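チケット：カードケース把持タスクで持ち上げ時に傾く／落とす
プロジェクト：Tradeo（学生ロボット演習・把持班）
報告者：Demetrio Escobar
担当：Purificación Marín
状態：対応中
優先度：中

現象
物品仕分け課題のうち、カード類のケースだけ成功率が低い。グリッパの閉じ動作は正常に完了し、エラーも出ない。持ち上げたあと、アームの旋回中に対象が指の間で回ることがある。ログ上の把持判定は「成功」のまま残る。

再現手順
1. 通常の設定でアームを原点復帰する。
2. 対象を所定の位置に置き、segura_pick を実行する。
3. 持ち上げ後、旋回速度を標準に戻す。

手首カメラの記録から、黒いプラスチックのカードホルダーを把持したときのもの。
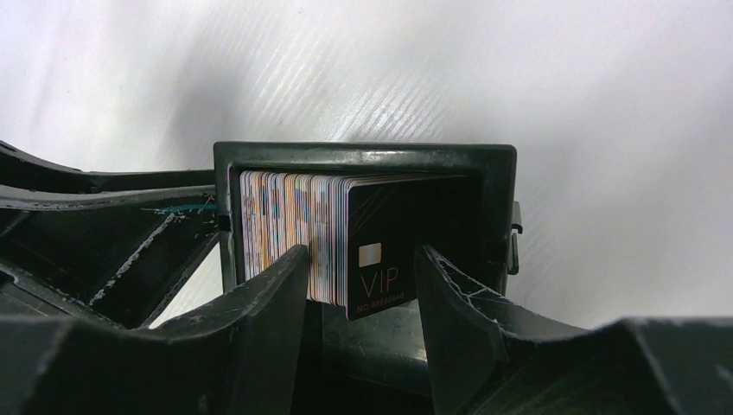
Sosenitz、5月

追記（Marín）
記録を確認しました。左の指はホルダーの枠ではなく、そのすぐ下でカードの束に当たっています。手前はVIPと印字された黒いカードで、右の指はその下部とホルダーの右部分に接触しています。この持ち方だと枠をしっかり挟めず、主に束を挟むことになります。把持点の計算が対象全体の下端を基準にしているため、カードが枠より少し下に出ていると、そちらを下端として拾います。

確認してほしい点
・把持高さのオフセット値（現在は初期値の2 mmのはず）
・指先の擦り傷。滑りに影響するか未確認
・カードを抜いた状態で同じ現象が出るか

返信（Escobar）
オフセットは2 mmでした。10 mmに変更して再試行したところ、ホルダーは枠で挟めるようになりました。ただし同じ値で革のカードケースを試すと、今度は指が深く入りすぎて留め具のベルトに触れます。ケースごとに値を分ける必要がありそうです。指先は清掃のみ行い、交換はしていません。カードなしの試験は未実施です。

返信（Marín）
革のほうは初期値に戻してください。縦向きで下端をつまむ形なら、ベルトには当たりません。

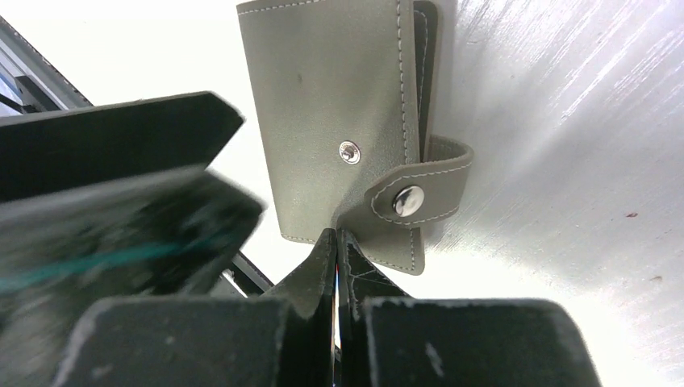

ベルトのスナップは留めてから置く手順にします。外れたままだとベルトの位置が毎回変わり、輪郭の検出結果もそろいません。手順書の準備の項に追記しておきました。

対象別の設定は、設定ファイルの object_profile に書けます。既存の項目をコピーして名前を変え、offset_z だけ書き換えてください。保存後に再読み込みしないと反映されません。前回の班はここで止まっていました。

返信（Escobar）
プロファイルを二つに分けました。再読み込み後、ログの1,123行目に読み込み完了が出ています。Turkusside側の操作端末からも両方選択できました。旋回速度は標準のままです。

残作業
・標準速度での連続試験（両方のケース）
・把持判定の条件見直し。指の開き幅だけで成功としているため、回転を検出できない
・カードなしのホルダーでの確認

判定条件の件は別チケットに分けます。連続試験のログが付いたら、こちらは確認待ちに変更してください。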